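Workshop tips: when a small robot arm drops things

Filed under: bench robots, safety, cleaning

A desktop arm with a soft plastic gripper is handy for sorting small parts, clearing offcuts and keeping a bench tidy. Ours had been doing that on and off since October. Then on a Tuesday it started letting go of pieces halfway between the table and the bin, and once it closed on Martti Koivisto's thumb while he was reaching in to pick one up. He had a bruise and nothing worse. The tips on this page come from the afternoon we spent sorting out both problems.

Stop it properly first

The pause button in the software is not a stop. Ours held the arm in place for 30 seconds and then went back to the last job in the list, and that was how the thumb got caught. Switch off at the power strip before your hand goes anywhere near the fingers. If the arm sags when the power goes, hold it by the forearm with your other hand and lower it to the table.

Put the power strip where you can reach it without leaning across the arm. Ours was behind the bench. It is now screwed to the front leg.

Check the fingers

Flexible fingers with a ribbed inner face pick up dust in the little pockets between the crossbars. Sawdust is bad and dried glue is worse. Brush the pockets out with an old toothbrush, then wipe the fingers with a cloth dampened in warm water and a drop of dish soap. Let them dry for 20 minutes. Don't use acetone or nail polish remover on printed plastic unless you know what it is made of.

Bend each finger gently and look for white stress lines near the base. On ours the left finger had one, and it was giving way under load. A finger that looks fine when open can still fold sideways when it grips. Change both at once, even if only one is damaged, or they will close unevenly.
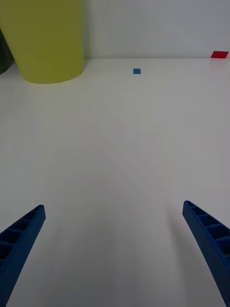 Gripper open over the white table, with the small blue square and the red piece toward the back.

Flat pieces are the hard ones

Most of our drops were thin, flat parts. The fingertips have very little edge to hold, and a slick tabletop lets the piece slide away as they close. Things that helped:

Lay a sheet of thin craft foam or rubber shelf liner where the pickups happen. Tape down all four edges.
Keep parts away from the wall. The arm can't get a finger behind a piece that is pushed up against it, and it will keep trying.
Slow the closing speed. We went down 2 steps in the settings.
Bring the bin closer. A shorter trip gives a weak grip less time to fail.

After moving the bin, teach the arm the new drop point again. Ghizlane Tahiri forgot this the first time and the arm knocked the bin over on its next run. A little weight in the bottom helps too – a few large washers will do.

Run a test before you trust it

With everything cleaned and moved, run the job at low speed with one piece and keep your hand on the switch. Then try several more, including the thinnest part you have. We ran 9 pickups and had one drop, from a piece lying too close to the wall. Moving it forward fixed that.

Write the date of the finger change on a bit of masking tape and stick it on the base. Don't stick it on the forearm, where it can peel off and get into the joint.

If the arm still closes when it should be open, or moves with no job running, unplug it and leave it unplugged until the maker has had a look. Cleaning won't cure that.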